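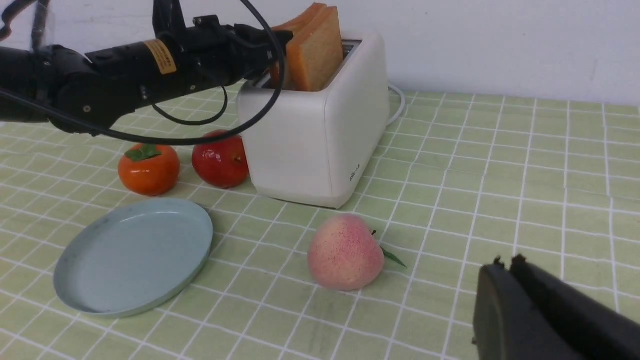 Nerea Zabala: Before you touch any more config, does the gripper lose its closed position with the arm parked, or only once it has been through a full pick? Those are two different faults. And which build of Zameo are you on?

Only after picks. Parked overnight it holds zero fine. Zameo is the December build, never updated it, didn't want to break the teaching mode again. Will update if you tell me it's needed.

Ticket: gripper drifts open on toast task, slice slips or gets held too long
Opened by: Benito Pacheco
Opened: 14 September 2019
Where: shared workshop, Brundalham, back bench
Status: open

What's meant to happen. Arm goes to toaster, closes on a slice, lifts it, puts it on the blue plate, opens, backs off. Play food so no heat, toaster isn't plugged in to anything that matters.

What happens instead. First few picks OK. Then closed position starts creeping. Log says 3,606 counts when shut on the slice, by the end of a session it's 3,152 for the same slice and the same command. Slice starts to sag in the fingers. If I bump the force up to compensate, it won't let go cleanly over the plate and drags the slice back with it.

Tried so far:
- re-zeroed the gripper. Fine for a bit, comes back
- swapped the two USB adapters over. No change
- slower approach. No change, just more boring
- finger screws checked, one was a hair loose, nipped up. Thought that was it. Wasn't
- different power brick borrowed from Ignacio's bench. No change

Update 1
Ran it with the persimmon instead of the toast. Wanted something round and fat so the fingers stop well short of closed. Drift is still there but much smaller. So it's worse near the closed end of travel?? Or it's worse when the wrist is tipped down over the slots, becuase the fruit picks are all at a different wrist angle. Changed two things at once, sorry, I know.

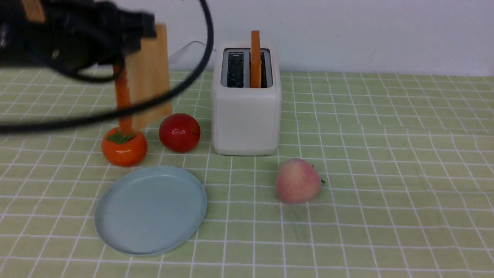 Did it again with the wrist angle kept the same for both. Fruit and toast then drift by nearly the same amount. So it's the wrist angle, nothing to do with how far shut the fingers are. Wish I'd done that one first.

Nerea Zabala: OK, that helps. Forget the firmware for now. How is the gripper cable tied down past the last joint? If it's tight when the wrist pitches it can tug on the connector, and on that board a brief dropout makes the encoder restart its count from wherever it thinks it is. Look for "reinit" in the Zameo log, it's only printed at debug level.

Turned debug on. 53 reinit lines in one session. Fifty three! None at normal log level, would be nice if that was a warning.

Update 2
Cable. It's got a big slack loop further back but I'd put a tie close in at the wrist and there's nothing spare between the tie and the plug. Cut the tie. Ran the other arm as a comparison, same moves mirrored as near as I could get them. Left its cables alone.

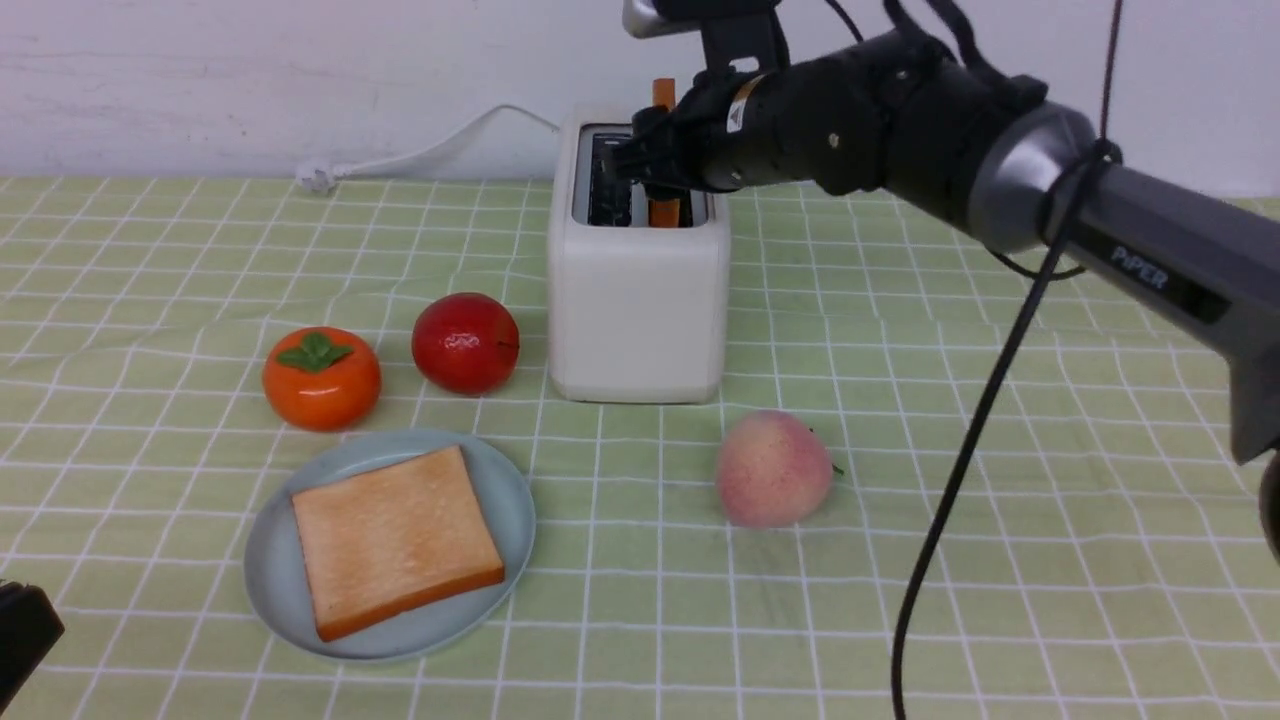 Comparison run, gripper at the toaster slots, one slice on the plate.

No reinit lines at all from that arm. Back to the bad one with the tie off: down to a handful. Better but not gone. Wiggled the plug by hand with the arm stopped – got one straight away. So the connector itself is tired as well.

Olaia Sotomayor: We had the same on the Montes build. Worn plug, not the socket. Don't solder it at the bench, just fit a new lead, Plivamell do one with the latch. Leave a finger's width of slack past the joint and tie it behind, not in front.

Lead ordered. In the meantime taped the plug in and moved the tie back like Olaia said. Force setting put back to stock too, I'd left it at 200 from messing about earlier and that was half the reason it wouldn't let go.
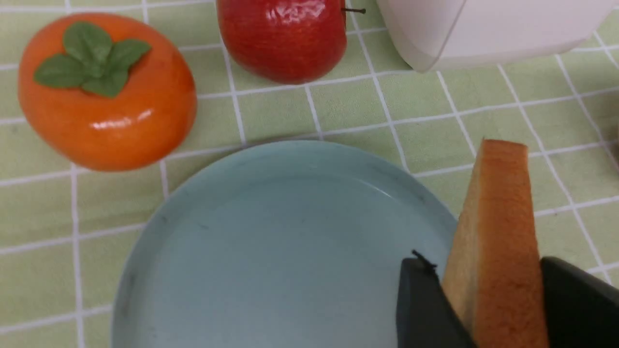
Ran the plate moves on their own after that, over and over, no toaster. Closed count stayed put to within a few counts. Then the full sequence from the slots. One reinit, right at the bottom of the wrist pitch, same spot as always. Definately the plug.

To do:
- fit new lead when it comes, both ends
- re-zero after, save to the arm AND to the file (forgot last time)
- take debug off again, log file is massive
- check the tie position on the other arm

Nerea Zabala: Don't update Zameo until the lead is in, or we won't know which one fixed it. I've raised the log level thing separately. Leaving this open for you.

Fine by me. Will post counts once the lead's on.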